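**Project report: collecting demonstrations for a cloth-sorting policy**
Tadeo Ocampo
Oct 12, 2019

## 1. Scope

The goal of the project was a set of teleoperated demonstrations from which a policy could learn to take one garment at a time from a pile and put it in a bag. Training the policy was a secondary goal. Most of the semester went into the collection procedure, so most of this report does too.

The work used the Cerley arm already installed in the lab, with the stock two-finger gripper and the wrist camera. Recording software was Javbridge, the lab's in-house logger. No hardware was built for the project. The camera mount was left where the previous group had set it, and its position was checked with a printed gauge before each session.

## 2. Task definition

An episode starts with the arm at its home pose and a pile of clothing within reach. The operator selects a garment, grasps it, lifts it clear of the pile, moves it to the mouth of the bag, and releases it. The arm then returns home and the episode ends. One episode covers one garment. An earlier version of the task had the operator clear the whole pile in a single recording, but those recordings were long, and a mistake on the third garment meant discarding two good grasps along with it.

An episode is marked as a success if the garment is inside the bag at the end and no other garment has left the table. Garments hanging over the rim of the bag are marked as partial. Partial episodes were kept in the data but left out of training.

The operator has to choose the garment. This turned out to matter more than expected. The first rule was "take the top one," which is ambiguous when two garments cross over each other. The rule was rewritten as follows:

- Take the garment with the largest area not covered by any other.
- If two are close, take the one nearer to the gripper at home pose.
- Do not change the choice after the fingers have begun to close.

## 3. Workspace

The table is white, and the walls behind it are covered with patterned paper. Earlier recordings in the lab were made against plain gray panels, and a detector trained on them failed when the arm was moved to another room. The patterned walls were put up to make segmentation harder during collection. Other household items stay on the table during the episodes and are moved between blocks. They are not targets, and contact with them is logged as an event without ending the episode.

Lighting was the overhead room lights only. The blinds were kept closed after the first two sessions, in which exposure drifted between morning and afternoon.

The pile was made by holding all garments together at chest height above the table and dropping them. Piles arranged by hand were tried and given up. Operators tended to lay garments so that an easy corner faced the gripper, and the resulting grasps were all alike.

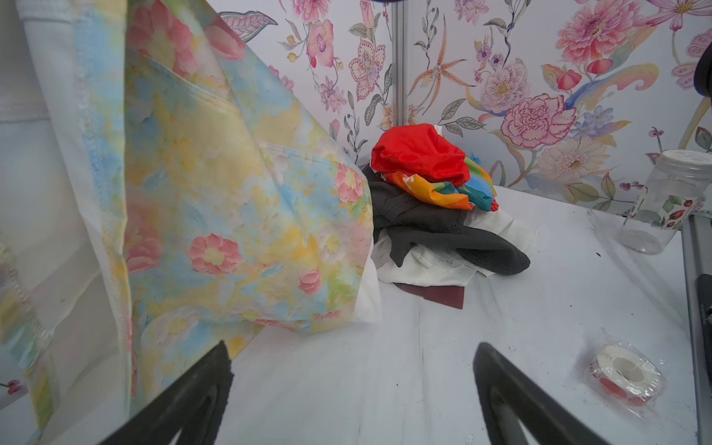 A new pile was dropped after every garment had been bagged, or after three failed attempts on the same garment. The operator recorded the reason for each reset in a text field. Entries in this field were inconsistent for the first week ("stuck," "stuck again," "bad") and were replaced by a fixed list of four codes: slip, double grasp, out of reach, and operator error.

## 4. Collection

The project collected 151 episodes in October over several sessions. Sessions were limited to 30 minutes of recording. In a trial of longer sessions, the operator's approach paths became shorter and faster toward the end, and slips became more frequent. It is not clear whether this was fatigue or impatience.

The arm was driven with an Eberhard hand controller. Translation was mapped one to one. Rotation was scaled down by half, which made wrist alignment slower but reduced overshoot. Gripper closing was mapped to the trigger as a continuous value, and the commanded and measured widths were both stored. The difference between the two is a usable signal for whether cloth is held, although it is weak for thin fabric.

Images were stored with joint positions and gripper width on a common clock. In the first batch, the images lagged the joint data by a nearly constant offset. The cause was that Javbridge stamped frames on arrival at the computer. After the change, frames were stamped by the camera driver, and the first batch was recorded again.

## 5. Data problems

**Double grasps.** This was the most common failure. When a thin garment lay flat on another, the fingers picked up both. Operators learned to pinch a raised fold and lift slowly, then pause a short distance above the pile. The pause was made part of the procedure so that it would appear in all demonstrations. Without a rule, one operator paused and the other did not, and the policy copied neither well.

**Occlusion by the garment.** Once a garment is lifted, it fills much of the wrist view. During the move to the bag, the policy has little to go on except joint positions. For this reason the bag was kept in one place within each block, and its position was changed only between blocks. A fixed second camera would be a better solution, but the logger did not support two streams at the time.

**Bag deformation.** A soft bag changes shape as it fills. The opening narrowed after several garments, and releases that would have worked on an empty bag ended as partials. The bag was emptied and reshaped at every pile reset. This makes the data cleaner and also less like the real task.

**Idle frames.** Many episodes began with a few seconds in which the operator was looking at the pile and the arm did not move. A policy trained on the untrimmed data stayed at home pose in several test runs. Leading frames with no commanded motion were removed.

## 6. Training and result

A behavior cloning policy was trained on the successful episodes, with 20 episodes held out. Training ran for 2000 steps. Loss on the held-out episodes stopped improving well before the end, and the earlier checkpoint was used for testing.

The policy approached the pile reliably and closed the gripper at a reasonable height. It was poor at choosing folds. On flat garments it often closed on a spot where no fold was present, lifted nothing, and carried on to the bag as if it held something. The demonstrations contain few recoveries from an empty grasp, as operators usually ended the episode at that point and started again. The policy therefore had almost no examples of going back.

## 7. Remaining work

1. Record recovery episodes that begin from an empty or slipped grasp.
2. Add the second camera once Javbridge can log it.
3. Vary the bag position within blocks.
4. Repeat the collection with a third operator, using only the written procedure and no spoken instructions.

The procedure document, the reset codes, and the trimming script are in the Ferkum project folder. The raw episodes are on the lab drive and have not been trimmed; the script must be run before training.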